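Print this page
E-mail this ticket

Ticket 987 - Planner stalls short of microwave handle, kitchen scene
Component: motion planning / grasp approach
Opened by: Yae Amano
Assigned to: Miyuki Furukawa
Status: Resolved, one follow-up open

Problem as reported (Yae)

Running the open-microwave task in the simulated kitchen with the Jorkwood planner and the Hoani controller. The arm leaves the home pose normally and gets near the microwave, then the planner returns NO_PATH and the controller holds position. No collision is logged. It does this on most seeds but not all of them. The drawer and cabinet tasks in the same kitchen are fine on the same build.

I expected the gripper to reach the pre-grasp pose in front of the door handle and then close in along the approach axis.

What I tried before opening this:

- Restarted the planning server. No change.
- Raised the planning timeout from 5 seconds to 50. It takes longer to fail.
- Went back to the previous controller build. Same result, so I don't think it is control.
- Turned off the microwave collision mesh. The arm then reaches the handle every time, passing through the door on some seeds.

The last one made me suspect the mesh or the padding around it.

Reply (Miyuki)

Thanks. Please attach the planner log at debug level and a render from the point where it holds. Also tell me which scene file you load. There are two kitchen files in the repo and the older one has a different microwave origin.

Reply (Yae)

Log attached. Scene file is the newer one. The render is from seed 362, with the controller holding after NO_PATH.
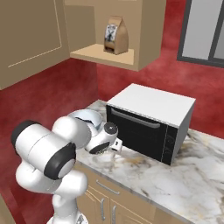
Seed 362, arm at hold. Fingers are low, by the lower left corner of the door. The handle is up near the top edge.

The target marker is not drawn in this view. In the log the goal height is well below the handle, close to the counter surface. I read the handle pose straight from the scene file and it is correct there, so something changes it between loading and planning.

Reply (Miyuki)

Reproduced here on seed 362. There are two separate faults.

First, the goal pose. The Giditz perception wrapper publishes the handle position relative to the center of the microwave body. The planner adapter assumes it is relative to the bottom of the body. The vertical offset is therefore applied from the wrong point and the goal comes out half a body height too low. Drawers and cabinets don't show this because their handle poses are published in the world frame and skip the adapter.

Second, the padding. The counter and the microwave both get the default collision padding. With the goal that low, the fingers have to enter the padded zone above the countertop to reach it, so the planner rejects the final segment and gives up. That is why there is no contact in the log - the arm stops before it touches anything. Seeds that spawn the microwave farther back change the approach angle enough that a path is sometimes found, but the goal is still wrong in those runs.

Please don't lower the padding to get around this. It would hide the first fault and the gripper would close on nothing.

Fix is on branch 407:

1. The adapter now reads the reference point from the object message and no longer assumes one.
2. If the message has no reference point, the adapter raises an error and the task does not start.
3. NO_PATH now prints the goal pose and the name of the object whose padding blocked it.

To test, rebuild the adapter, clear the cached object poses and run again. If you skip the cache step you will get the old goal.

Reply (Yae)

Forgot the cache step the first time and got the old result. Cleared it and ran 50 seeds. 48 reached pre-grasp at handle height and closed on the handle. The other two failed with the new message, which names the upper cabinet as the blocking object. In both the elbow was swinging high on the way in.

Padding is back at default and the timeout is back to 5 seconds.

Reply (Miyuki)

Good. The two remaining failures look like a start configuration problem, so I would like to keep them apart from this ticket. I will add an elbow-down preference for counter-height goals and try it on those seeds first. Branch 407 is merged. The Nornex nightly will pick it up at 2:00 a.m.

Yae, please send me the two seed numbers and leave the pose cache off in your config until the nightly has finished. Closing this one.

Print this page
E-mail this ticket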